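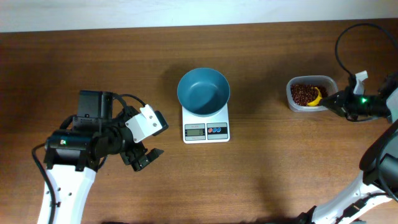 Ans Postma
Editora do minuto a minuto, Drandeditz

Como fazer um minuto a minuto de uma reunião da assembleia sem perder o fio (nem a bateria)

A primeira vez que cobri uma assembleia local em direto publiquei 14 entradas na primeira meia hora e três nas duas horas seguintes. Adivinhem onde é que se votou o orçamento! Pois. Desde então já fiz isto muitas vezes, sobretudo na assembleia de Sedby, e fui afinando uma maneira de trabalhar que serve para quem tem um jornal pequeno, uma newsletter de bairro ou só uma página e vontade de contar aos vizinhos o que se passa lá dentro.

Vou explicar como faço, passo a passo, com os desvios do costume.

O que precisam de ter

Um portátil ou um tablet com teclado. Dá para fazer com o telemóvel, eu já fiz, mas ao fim de duas horas os polegares protestam.
Internet própria, pelos dados do telemóvel. O wifi da sala costuma ir abaixo quando entra muita gente.
Carregador e uma extensão curta (façam-se amigos de quem fica ao lado da tomada).
A ordem de trabalhos impressa em papel, com margens largas.
Um caderno.
Água e qualquer coisa que se coma sem fazer barulho.

Passo 1: leiam tudo na véspera

A ordem de trabalhos sai antes da reunião e traz quase sempre anexos. Leiam os anexos. Eu sei, são chatos, o último que apanhei em abril tinha 427 páginas e metade eram mapas de estacionamento. Mas é lá que está a frase que alguém vai citar de passagem às dez da noite, e quem não a leu fica a olhar para o vizinho do lado a ver se ele percebeu.

Não leio tudo com a mesma atenção, claro. Marco a lápis os pontos que vão a votos, escrevo à margem o que muda se a proposta passar e ponho um asterisco nos que me parecem capazes de dar discussão. Engano-me bastante nos asteriscos. A discussão mais acesa que vi em Sedby foi por causa do horário de uma casa de banho pública, e eu tinha-lhe posto um risquinho a dizer "rápido".

Passo 2: deixem entradas meio escritas

Este é o passo que mais tempo me poupou. Para cada ponto que vai a votos preparo um rascunho com o contexto: o que é a proposta, quem a apresenta, quanto custa, o que aconteceu da última vez. Deixo em branco o resultado e a contagem dos votos. Quando a mão se levanta, só tenho de preencher e publicar.

Um rascunho meu é mais ou menos assim:

Ponto 6, novo horário do mercado. A proposta prolonga a abertura até às 14h. Os comerciantes foram ouvidos em abril. Votos a favor: ___. Contra: ___. Abstenções: ___.

Atenção a uma coisa: nunca escrevam o resultado que esperam, nem a brincar. Nem "aprovado" com um ponto de interrogação à frente. Já vi um rascunho desses ir parar à página e demorou seis minutos até alguém dar por isso (foi meu, pronto, fica confessado).

Passo 3: cheguem cedo e escolham o lugar

Gosto de me sentar de lado, a meio da sala, num sítio de onde veja a mesa e também o público. Na primeira fila veem-se muito bem as caras dos eleitos e perde-se tudo o que acontece atrás, e muitas vezes é atrás que a notícia começa, com alguém que se levanta e sai ou um grupo que desdobra um cartaz.

Façam também um desenho rápido da mesa no caderno, com os nomes nos lugares. Mesmo que conheçam toda a gente! Às onze da noite eu troco os nomes de pessoas que conheço há anos.

Passo 4: abram com uma entrada que sirva a quem chega tarde

A primeira entrada fica fixa no topo e diz o essencial: o que se vai discutir, a que horas começou, onde se pode ver a transmissão, se houver. Vou-a atualizando ao longo da noite. A maior parte dos leitores não acompanha em direto. Na última reunião que cobri, a página teve 837 visitas, e só uma pequena parte foi enquanto eu lá estava sentada. O resto chegou depois do jantar ou na manhã seguinte, à procura de uma única coisa: passou ou não passou?

Por isso o resumo no topo tem de aguentar sozinho. Três ou quatro frases, resultados primeiro.

Passo 5: encontrem o ritmo

Uma entrada a cada cinco ou dez minutos chega perfeitamente. Se está a acontecer muita coisa, mais. Se um eleito está há um quarto de hora a elogiar a própria obra, uma frase e siga.

Cada entrada leva a hora, uma primeira frase que se perceba sem ler as anteriores e uma só ideia. Quem abre a página às 21h40 não sabe quem é "o vereador" de que falei às 21h15. Ponham o nome outra vez, e o cargo também, mesmo que pareça repetitivo a quem está a escrever.

Quanto às citações, sou muito picuinhas. Só uso aspas quando tenho a certeza das palavras todas. Se só apanhei o sentido, escrevo em discurso indireto e ninguém fica prejudicado. Gravo sempre o áudio, quando a reunião é pública e as regras da casa o permitem, e anoto no caderno o minuto da gravação ao lado das frases fortes. Depois, para confirmar, é só ir lá direitinha em vez de ouvir três horas outra vez.

Passo 6: separem o que viram do que vos disseram

Parece óbvio e às dez da noite deixa de ser. Se vi a porta bater, escrevo que a porta bateu. Se me disseram no corredor que o senhor saiu zangado, escrevo quem me disse, ou não escrevo. Aqui a Nanda, que edita comigo à distância, é implacável: manda-me mensagens só com "quem diz?" e eu vou a correr emendar.

Se puderem ter alguém do outro lado, tenham. Pode ser uma amiga no sofá com a página aberta. Quem está na sala perde a noção do que já contou, e quem está fora apanha logo os buracos, as gralhas e os nomes trocados.

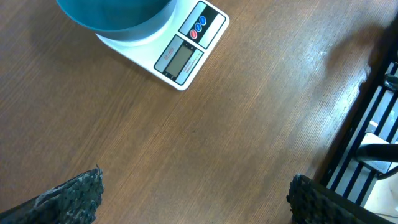
Posso corrigir uma entrada depois de publicada?

Pode e deve, desde que fique escrito na própria entrada o que mudou e a que horas. Uma gralha corrige-se sem aviso, mas um número, um nome ou um sentido de voto levam sempre nota de correção.

Passo 7: as votações, devagarinho

As votações são rápidas e confusas, e é nelas que mais erros se cometem. Levantam-se braços, alguém pede para repetir, o presidente da mesa lê um número e uma bancada inteira diz que não foi assim.

Faço sempre isto: escrevo a contagem no caderno, espero que a mesa a leia em voz alta, comparo e só então publico. Se não bater certo, digo na página que a votação terminou e que estou a confirmar a contagem. Ninguém morre por esperar dois minutos. Se continuar a não bater, vou perguntar no intervalo a quem está a fazer a ata, que costuma ser a pessoa mais simpática e mais cansada da sala.

Anotem também as declarações de voto. Há muita gente que vota a favor com cara de contra, e a explicação vem depois, lida à pressa, quando metade do público já está a vestir o casaco.

Passo 8: o público também fala

O período de intervenção dos munícipes é, para mim, a melhor parte da noite. Também é a mais delicada. Um eleito sabe que está a ser citado; uma senhora que veio queixar-se de uma infiltração pode não fazer ideia. Quando consigo, vou ter com a pessoa no fim e confirmo o nome, a rua (só se ela quiser) e o essencial do que disse. Se não consigo, conto o assunto e deixo o nome de fora. Moradas completas, nunca. Doenças e dívidas também ficam no caderno, a menos que a própria pessoa me peça para as contar.

Passo 9: fechem a página como deve ser

Uma página em direto que fica aberta até ao dia seguinte é uma maldade para os leitores. Quando a reunião termina, publico uma última entrada com a hora, digo que a cobertura acabou e reescrevo o resumo do topo com os resultados todos. Depois, no café D'Amico ou já em casa, conforme a hora, releio tudo de baixo para cima. De baixo para cima apanham-se coisas incríveis, experimentem.

E só no outro dia, com a cabeça fresca, escrevo a notícia a sério. Costumo apontar para 786 palavras, que é o que cabe na nossa página impressa, e quando chego às 1000 já sei que estou a contar a noite por ordem cronológica outra vez. A notícia começa pela decisão. O minuto a minuto já contou o resto, basta pôr a ligação.

Umas coisinhas soltas que não couberam em lado nenhum

Desliguem o som do portátil antes de entrar. Todo.
Se a reunião for interrompida, digam porquê e a que horas se prevê que recomece.
Guardem uma cópia do texto fora da plataforma, de meia em meia hora. Eu copio tudo para um documento à parte, à bruta, sem formatação nenhuma.
Comentários dos leitores só os leio nos intervalos.
Levem um casaco. As salas de assembleia são geladas até em junho, e quem está três horas sentado a escrever sente-o primeiro nas mãos.

Se fizerem o vosso primeiro direto com esta lista, mandem-me a ligação para eu ir ler! E se tiverem um truque melhor do que o meu para as contagens de votos, mandem também, que ainda ando à procura.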